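桌面留白与器物归位：访Plokach共享工作间负责人乌特·哈贝科恩

2020年9月14日

Plokach共享工作间完成室内陈设调整后，重新向登记使用者开放。此次调整涉及工作台的更换与排列、公用器皿的配置、墙面隔板的翻新以及物品存放制度的修订。工作间负责人乌特·哈贝科恩（Ute Haberkorn）就调整的缘由、过程及后续安排接受了本刊采访。参与设计的帕斯卡尔·格尔茨（Pascal Görtz）和负责日常管理的马特斯·恩格尔哈特（Mattes Engelhardt）也参加了部分谈话。

哈贝科恩首先介绍了工作间原有的状况。据她回忆，旧工作台是陆续添置的，高度不一，颜色有深有浅，台面上常年放着各类杂物。使用者每次开始工作之前，先要花时间清理出一块可用的地方。“我们收到过33份书面意见，”她说，“其中谈设备的不多，谈桌子的很多。有人写道，他在这里待了一个下午，有一半时间在找放东西的位置。”

这批意见于5月汇总完毕，随后提交管理方讨论。讨论的第一个议题是要不要增加储物柜。恩格尔哈特当时主张增加，理由是东西多，柜子少。格尔茨持不同看法，他认为应当先弄清楚哪些东西确实需要留在室内。双方商定，先做一次清点，再决定柜子的事。

清点工作由恩格尔哈特主持。他告诉本刊，清点时发现的重复物品远远超出预期，同一种规格的托盘散放在好几处，使用者找不到就再领一个。“登记簿上写的是一回事，抽屉里是另一回事。”他说，“我把登记簿放在一边，从门口开始，一张桌子一张桌子地看。凡是说不出用途的，贴上标签，放进走廊的架子，两周之内有人来认领就退还，没有人认领就处理掉。”清点结束后，增加储物柜的提议由恩格尔哈特本人撤回。

随后进入选购阶段。工作台向两家供应商询价，即Sumon与Chiang。哈贝科恩表示，两家的报价相差不大，最终选择Sumon，主要考虑的是交货时间和台面边角的做法。Chiang提供的样品边角较为锐利，而工作间的通道并不宽，有使用者提出过衣袖被钩住的问题。工作台一项的预算为3000欧元，实际支出未超出这一数额，余款用于翻新墙面隔板。

台面颜色是讨论时间最长的问题。格尔茨提交了5种色样，包括两种木色、一种深灰、一种浅灰和一种白色。木色最先被排除，理由是纹理会干扰对细小物件的辨认。深灰耐脏，得到恩格尔哈特的支持。白色则由格尔茨坚持。

“白色台面的好处在于它不替人隐瞒。”格尔茨说，“桌上落了什么，留了什么印子，走过去就能看到。深色的桌子看上去总是干净的，等到发现不干净，往往已经很久没有擦了。”恩格尔哈特承认，他起初担心擦拭的工作量会增加，为此要求先试用一张。试用期间他每天早晚各擦一次，认为可以接受，这才同意全部采用白色。 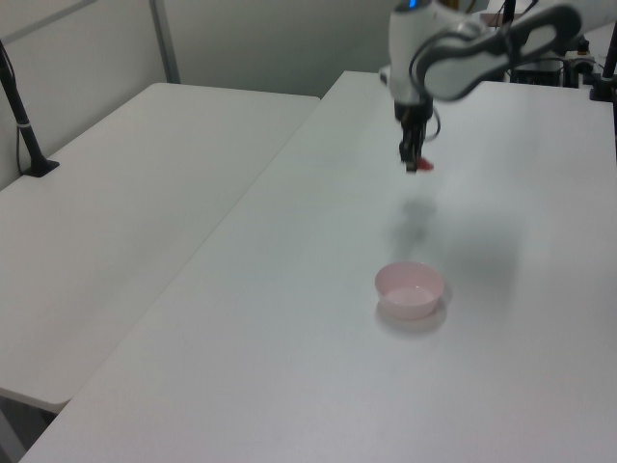 公用器皿的配置是此次调整中较少引起外界注意的部分，但哈贝科恩在谈话中用了相当长的时间加以说明。她认为，一间工作间是否好用，常常取决于零碎的小件放在哪里。过去使用者习惯把小件直接搁在台面上，或者用纸杯、瓶盖临时盛放，用完之后便忘记收回。新制度规定，小件一律放入公用小碗，小碗用毕清空，方可离开。选定的小碗是塑料制的，圆形，碗口卷边，碗底平整，颜色为浅粉色。像这样把一只空碗单独摆在白色台面上，四周不放别的东西，碗里有没有遗留的物件，低头便可分辨。哈贝科恩说，她原本倾向于更鲜明的颜色，试摆之后改变了主意：“浅粉色放在白桌子上已经足够清楚，看久了眼睛也不累。”

恩格尔哈特补充说，卷边的碗口便于拿取，平底则放得稳。他曾试用过一种底部带圈足的小碗，叠放时容易卡住，要用力才能分开，里面的东西也因此洒出来过。现在使用的这一种没有这方面的困难。小碗平时叠放在门边的搁架上，由使用者自行取用，不必登记。

关于工作台的排列，格尔茨作了较为详细的解释。原先的工作台全部紧贴在一起，拼成一个整体，坐在里侧的人进出时必须请旁边的人让开。新方案将台面分开，台与台之间留出间隔。格尔茨表示，这一做法损失了一部分面积，但每张台子的边界因此变得明确，使用者清楚自己的东西应当放到哪里为止。“以前大家的东西会慢慢流到邻桌去，”他说，“一卷胶带早上在这头，傍晚在那头，谁也不是故意的。”

分开排列也给清洁带来了便利。过去两张台子的接缝处容易积灰，需要用细毛刷清理，现在可以用抹布顺着边缘一次擦完。清洁用品由Butetow供应，选用中性清洁剂，不使用带研磨颗粒的产品。恩格尔哈特提醒使用者，白色台面最怕的是记号笔和有颜色的胶，一旦沾上应当立即处理，不要留到第二天。他在水池旁边备有酒精棉片，并在墙上张贴了使用说明。

墙面隔板的翻新由托尔本·格拉赫（Torben Gerlach）承担。格拉赫因故未能出席采访，由哈贝科恩代为介绍。据她说，隔板原先钉满了挂钩，挂着剪刀、钥匙、雨伞和多年以前的通知。格拉赫将挂钩全部拆下，填平孔洞，重新涂成浅灰色。拆下的挂钩保留了一部分，改装在走廊里。墙面上今后原则上不再悬挂物品，确有需要的，须向管理方提出书面申请。

谈到这项规定时，记者问是否过于严格。哈贝科恩的回答比较谨慎。她说，管理方并不认为室内必须空无一物，使用者带来的个人用品只要当天带走，一律不作限制。规定所针对的，是没有明确主人、又长期占用公共位置的东西。“我们没收过一把椅垫，后来知道它属于一位已经离开很久的使用者。”她说，“它在那里放了那么久，每个人都以为是别人的。”

新制度实行之后，也出现了一些不同的声音。一位长期使用者罗热里奥·丰特斯（Rogério Fontes）向本刊表示，他赞成清理台面，但对每次离开时必须清空小碗的规定有所保留。他的工作经常分几天完成，零件按照次序放在碗里，清空之后第二天要重新排列，相当费时。丰特斯建议，允许使用者为小碗加盖并写明姓名和日期，暂存于搁架下层。

哈贝科恩证实，管理方已经收到这一建议，并准备试行。试行期间，每位使用者最多可以暂存2只带盖的小碗，逾期未取的由恩格尔哈特通知本人。她同时表示，暂存的位置只限于搁架下层，不得占用工作台。“台面晚上要空出来，这一条不会改。”

恩格尔哈特对试行办法没有异议，但提出盖子的问题需要另行解决。现有小碗在购买时并未配盖，能否从原供应商处补购同一尺寸的盖子，尚待答复。如果不能，他打算暂时使用浅盘覆盖，并用可以揭下的标签注明姓名。格尔茨则建议等待答复，不必急于采用替代办法，以免搁架上再次出现各式各样的临时容器。两人在采访过程中就此交换了意见，未形成一致看法。

在采访的后半部分，哈贝科恩谈到了照明。白色台面反光较强，有使用者反映，坐在窗边时午后的光线刺眼。管理方为此更换了窗帘，改用透光较为均匀的布料，同时调整了顶灯的角度。格尔茨认为，光线柔和之后，物件投在桌上的影子变淡，精细操作时更容易看清边缘。他还测试过将顶灯整体调暗的方案，但在阴天效果不佳，没有采用。

对于今后的安排，哈贝科恩表示，管理方将再次征集使用者的书面意见，并沿用上一次的问卷，以便对照。问卷中关于工作台高度的一项将会扩充，原因是新台面高度统一，身材较高的使用者需要加垫脚或者更换座椅，目前工作间只备有少量可调节座椅，须提前预约。走廊架子上的认领物品仍在陆续处理之中，其中包括几只托盘、一盏台灯和一个没有钥匙的工具箱。

工作间的开放时间维持不变。首次使用者应在入口处领取一份台面使用须知，并由恩格尔哈特作简短说明。须知全文共一页，张贴于搁架侧面，使用者也可向管理方索取副本。有关暂存小碗的申请表，待盖子的事宜确定之后另行公布。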